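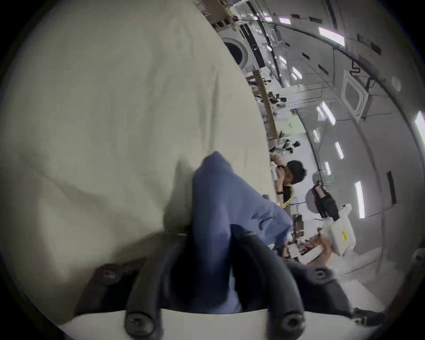

Hikton to collect old clothes from the kerb from June

Households in Hikton will be able to put out unwanted clothes and bedding with their recycling from June, after the borough council agreed to extend a trial that has been running in the Flonard area since last autumn.

The collections will be made every other week, on the same day as paper and card. Residents will get a roll of purple sacks through the door in the weeks before the service starts, and a leaflet with their collection dates.

The work will be done by De Haan, the firm that already empties the clothing banks in the borough's car parks. It will use its own vans, so the sacks may be picked up at a different time of day from the rest of the recycling. The council is asking people to have them out by 7 in the morning and to leave them next to the bin, not inside it.

Flonard was chosen for the trial as it has a mix of terraced streets, flats and newer estates. According to a report to councillors, 22 tonnes of clothes, shoes and household linen were collected there over the winter, and 17 of those were good enough to be sold or passed on. Most of the rest went for wiping cloths and padding. A small amount was too wet or dirty to use and had to be thrown away.

The report says the amount of fabric found in ordinary rubbish in Flonard fell while the trial was on, although it also notes that the clothing banks nearby were less full than usual. Some of what went into the sacks would have been recycled anyway.

What can go in

All clean, dry clothing will be taken, including coats, underwear and school uniform. Bed sheets, pillowcases, towels, curtains and tablecloths are also accepted. Items do not have to be in good condition. A shirt with a torn sleeve or a missing button can go in, and so can odd socks.

Shoes should be tied or taped together in pairs. Bags and belts are fine.

Pillows, duvets, cushions, rugs and carpet will not be collected. These can be taken to the Baleo Road recycling centre, where there is a separate container for them next to the mattresses. The centre does not take bookings at present, but cars are being asked to queue from the north end of the road while the drains are being repaired.

Anything with paint, oil or mould on it should go in the rubbish bin. Wet fabric is the main problem for the sorters, as one damp towel can spoil everything else in the sack. People are asked to tie the sacks tightly and to wait for the next collection if theirs has split in the rain.

Folding is not required, but the leaflet suggests it. Folded clothes take up less room in the sack, and sets such as pyjamas or matching bedding are more likely to stay together.

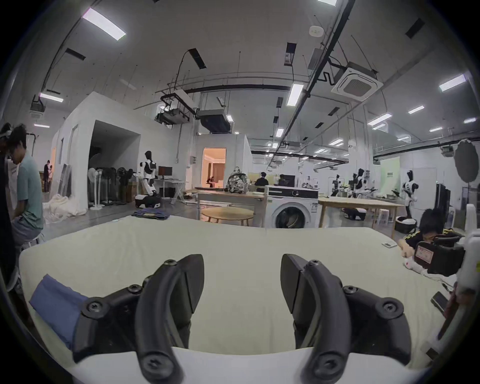 Flats and shared bins

The service will be slower to reach blocks of flats. Those with a shared bin store will get a lidded container for fabric, and the council says it needs to agree a place for each one with the landlord or managing agent. Some blocks may not have theirs until the end of the summer.

Until then, people living in flats can pick up purple sacks from the library or the leisure centre and leave them at the nearest collection point. A list of the points will be printed on the leaflet. Several of the first ones in Flonard were moved during the trial after complaints that the sacks were blocking the pavement, and the council says the new ones have been chosen with wheelchairs and pushchairs in mind.

Clothing banks

The banks in the borough's car parks will stay where they are for now, but 10 of them are due to be removed next year if they are being used less. The ones at the station and on Baleo Road are not on the list.

Charity shops in the town centre have been told about the change. In its reply to the council, the shopkeepers' group in Market Street said it was worried that people would put their best things in a sack instead of bringing them to a shop. The leaflet has been reworded as a result and now asks residents to think about the shops first - the opening hours of each are given on the back page.

Cost

There will be no charge to households. De Haan pays the council for the fabric it collects by weight, at a rate that is reviewed twice a year, and the council expects this to cover the cost of the sacks and leaflets. The price paid for used clothing has gone down lately, however, and the report warns that the payment could drop below the cost of the service. If that happens, councillors will be asked to look at it again.

The contract also sets out how missed collections are dealt with. Sacks that have not been picked up by the end of the day should be taken back in, and reported on the council website or by telephone. De Haan then has two working days to come back for them.

Residents who run out of sacks can tie an empty one to the handle of their recycling bin and the crew will leave a new roll. Ordinary carrier bags will be accepted during the first month only, as long as they are clearly marked "clothes".

Leaflets are being printed in large type as well as the normal size, and can be requested from the council offices in Hikton.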